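Teaching a two-armed robot to clear a shelf (part 2, the shelf itself)

If you read part 1, you know I had the arms talking to the Jirow controller and could jog them around without scaring myself. This part is all about what goes in front of the robot, and I'm warning you now, I spent way longer on it than on the wiring!

You'll need a shelf with two tiers, a bin, masking tape, a tape measure, a marker, and a free afternoon. I did all of this at Falcão, our shared workshop, on carpet, so if you have a hard floor you may want some rubber feet under the shelf.

Step 1. Park the robot base where you want it and tape the floor around it. Do this before you touch the shelf. I did it the other way around and had to redo every saved pose (ugh).

Step 2. Jog each hand to its farthest comfortable point, then slide the shelf in until the back edge of the top tier sits 100 mm short of that. You want some bend left in the elbows. An arm that's stretched all the way out gets twitchy and you'll hear it.

Step 3. Lay your parts out in a row and mark their spots with tape on the front edge of the shelf. I'm using shoe soles with raised rims, which are great to practice on: light, cheap, and there's a rim to get a fingertip under.
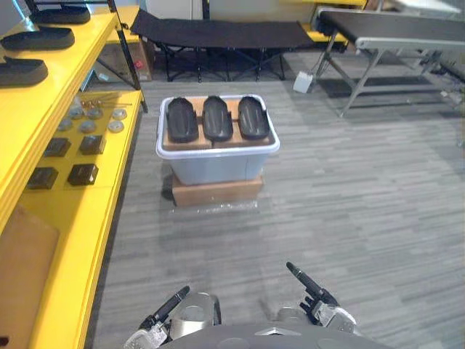
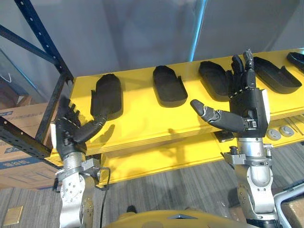
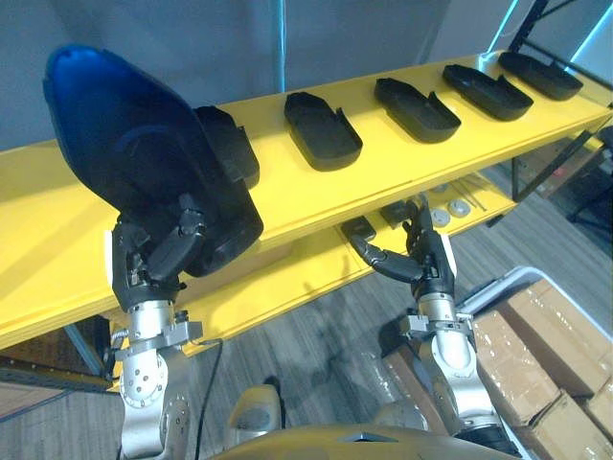
Step 4 is the bin, and it's the part I'd happily do all over again. A plain open bin works if you just want to drop things, but I wanted the soles to end up sorted and easy to grab afterward, so I went with a slotted board. It's the one across the top of the gray bin in the first picture, with the soles standing up in it. Cut your slots a little wide to start with. You can always pad a wide slot with tape, and a tight one means the hand shoves the whole bin across the carpet. Ask me how I know! Raising the bin helps too, and mine is up on a flat cardboard box.

Step 5. Save your poses in this order: hover, touch, lift, carry, release. Name them by shelf spot (S1_hover, S1_touch and so on) or you'll lose your mind by the third sole.

Step 6. Run the whole thing at the slowest speed setting with a finger on the stop button. My hover height is 100 mm and my lift is 200, and I'd keep both until you trust the path.

One last setting: if you have anything on the lower tier, add it to the no-go zone in Jirow before your first run. The menu is under Workspace, then Limits, and you have to hit Save twice for some reason.

Part 3 will be finger pressure.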